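4.3 Recording your first batch of table examples

By now you should have the arm bolted down, the two side cameras talking to Trasine, and the Olletley recorder showing a green light. If the light is amber, go back to 4.2, because nothing you record with an amber light will open later (I lost a whole Friday that way, and I'd like you to keep yours).

We're going to gather a batch of demonstrations on one cluttered table. You drive the arm, the recorder writes down what you did, and the learner gets to chew on it overnight.

1. Open a new batch in Trasine and give it a short name. Dale Ouellet likes long ones with the whole task spelt out, but they get chopped off in the file list and then you can't tell any of them apart.

2. Lay out your objects. Put the big things down first – trays and bowls – and fit the small things in between. Leave the arm enough room to come in from its own side.

3. Press Check View on each camera. You want the whole tabletop in the picture, right down to the near corners.

4. Type in the instruction for the example before you touch the controls. Keep it to one plain sentence, the sort of thing you'd say to somebody helping you in the kitchen.

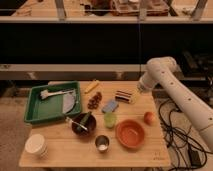
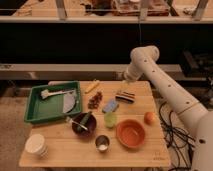

The arm reaching in over the table, with the green tray on the left.

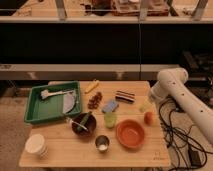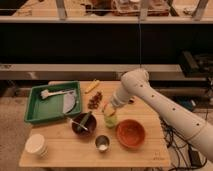
Instructions are where most new batches go wrong, so let me go on about them for a bit. The learner only knows which object you meant from the words you typed and the movement you made, and if the words fit two things on the table you've muddied it. Say your sentence is "pick up the cup". On a table like ours that could mean the little stainless steel one, the white paper one on its side in the corner, or the small see-through greenish one, and a learner fed on sentences like that will dither between them for ever! Write "pick up the steel cup" or "pick up the green cup" and you're fine. Same goes for "bowl" when there's a dark brown one and an orange one out together. Dalal Tannous keeps a word list taped beside her keyboard and sticks to it for the whole batch, which I've started copying.

5. Press Record, wait for the beep, and do the task in one go. Go at a steady speed. If you have to stop and think, stop the recording too and throw that one away.

6. Let go of the object cleanly, back the arm off, and press Stop. Leave the gripper open.

7. Mark the example Good, Poor or Bin. Poor is for things like a clumsy grasp that still got there in the end. Please do use it, we train on those separately.

8. Shift a few objects before the next one. You needn't reset the whole table, just nudge things, turn something round, swap two of the smaller bits over.

Note: Try to do 17 examples of one instruction before moving on to the next. Fewer than that and Brostavau will skip the instruction when it builds the training set. It does say so, but only in the log, in very small grey writing.

Note: The counter in the corner of the recorder shows everything, binned ones included. My first batch said 423 and I was terribly pleased with myself until I looked at the Good column, which said 155.

Caution: Keep your hands off the table while the light on the controller is blue. The arm may be standing quite still and it's live all the same. Press Hold, check the light has gone white, then move your objects.

Caution: Don't unplug a camera in the middle of a batch, even if it has frozen. Press Stop first, close the batch, and go through 4.2 again.

9. When you've had enough, press Close Batch and wait for the upload bar. A full batch takes 2 hours on our line, so I tend to set it going and go home.

If the bar sticks before the end, see 4.5, Stuck uploads. Sharing a batch with another site is covered in 4.4, which Carter Melnyk wrote, so it's a good deal tidier than mine.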